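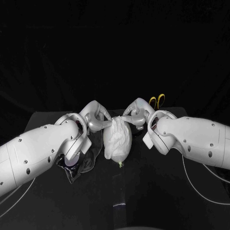

Both hands on the white bundle, with the black cloth lying next to it.

Navier Dual Hand Kit — review after 30 days

We bought the Navier kit to replace two simple grippers on our sorting bench. Our order was number 3711, it came through the dealer Vlachou, and delivery took 14 days. The price is high, so I wanted to write down what is good and what is not.

The fingers are the best part. They are round and smooth, and they curl over the top of a soft thing instead of squeezing it flat. Crumpled material is difficult for our old grippers, which pinch one fold and lose the rest. With two hands holding from both sides, I got a secure grip in most of my attempts. Small hard objects go less well. A coin on the table is almost impossible, and I stopped trying.

Setup was slower than the manual promises. The calibration must be done for each hand alone and then for the pair, and if you stop in the middle you start again from zero. The software, called Mirkano, is clear once you know where the menus are. It saves up to 200 recorded motions, enough for our work.

I have two complaints. The cables are too easy to catch when the arms move low over the table — I would like clips for them in the box. And the spare fingertips are sold only as a full set, also when you need just one.

Compared with the Grerkholm hands we tested before, Navier is quieter and more gentle, but the Grerkholm is stronger and its calibration is one step. For heavy parts I would still take the Grerkholm. For bags, cloth and other soft things I recommend the Navier.

My rating: 4 out of 5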